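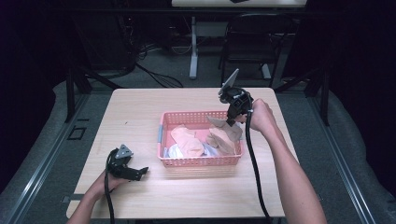 Housekeeping Operations > Part Two > Chapter 4: Linen and Soft Goods

CHAPTER 4
LINEN AND SOFT GOODS: THE COUNT, THE CART, THE CLOSET

Opening case: the Villca, 113 rooms

Mercedes Carhuamaca took over housekeeping at the Villca in September. First morning, no bath towels on the third floor. None. Second floor had a closet so full the door wouldn't shut. Same hotel, same laundry, same night crew. She spent her first shift carrying towels up one flight of stairs and asking who kept the count.

There was a count. A clipboard behind the laundry door, last filled in by the supervisor before her. Bath towels, hand towels, bath mats, all on one line under "terry." Pillow protectors not listed at all. Blankets listed twice, once as blankets and once as "beige."

She threw out the sheet and started over. Took her 15 days. We come back to the Villca at the end of the chapter, and again in Chapter 6 when the budget comes up, so keep the case in mind.

What this chapter covers

Par levels and how to set one. Sorting, clean side and soiled side. Closet layout. Rewash, mending and discard. The physical count, start to finish. Purchasing is touched on but mostly saved for Chapter 6. Stain chemistry is in Chapter 5, don't look for it here.

Words to know before you start

Par. One par is the linen needed to dress every room one time. Beds and bath both.
Soft goods. Anything cloth that is used in a room. Some properties count drapes, some don't. Ask.
In circulation. Linen in rooms, on carts, in closets, in the laundry. All of it.
Reserve. New stock, still in the carton. Locked up.
Discard. Linen pulled for good. Gets logged, then cut up for rags or sent out.
Rewash. Came out of the machine still soiled. Goes back once. Twice at the most.

4.1 Why the count goes wrong

Mostly because it moves. A plate in a restaurant goes from shelf to table to dish room, an hour tops. A sheet can be on a bed for three nights, in a chute overnight, in a bin till noon, on a shelf for a week. Count the shelf on the wrong day and you think you're short. You order. Next month you can't close the closet.

Then there's the small stuff. Washcloths above all. They get used on shoes, on makeup, on spilled coffee. They go home in suitcases, they ride out in the trash, they get balled up inside a duvet cover and come out of the dryer as a lump. Any count that lumps washcloths in with bath towels will hide the loss, every time. Seperate lines for separate items.

And people borrow. The pool takes bath towels when pool towels run out. Maintenance takes whatever is closest. Nobody writes it down. Leidy Zapata, laundry lead at the Hestov, hung a borrow sheet on the closet door with a pen tied to it. The pen went missing twice. The sheet still worked better than memory.

4.2 Setting a par

Start with one room type. List every cloth item in it, bed first, then bath, then the extra blanket in the closet. Multiply by the number of rooms of that type. Do the next type. Add up by item, never across items.

Worked problem. The Prinilden Inn has 50 rooms, all with one king bed and two bath towels. One par of bath towels is 100. The inn wants three par: one in the rooms, one in the laundry, one resting on the shelf. So 300 towels in circulation. The last count found 22 fewer than that. Does the inn reorder now, or wait for the next count? Work it both ways before reading on. There's more than one decent answer and it depends on what is sitting in reserve.

Note that resting par. Cotton that goes straight from dryer to bed to washer wears out quicker. New supervisors see the shelf stock and want to cut it. Think twice.

4.3 Sorting on the soiled side

Sort by item, then by soil, then by color if the property uses color. Gloves on. Shake out every piece before it goes in the bin, check for pens, remotes, phones, jewelry. Anything found goes to lost and found with the room number, if you have it. Wet pieces do not sit overnight under dry ones, thats how mildew starts.

Do not overfill. A bin you cant push with one hand is too full. See Table 4.2 for load weights by item, and the Stulletness floor plan on the facing page for where the bins should stand.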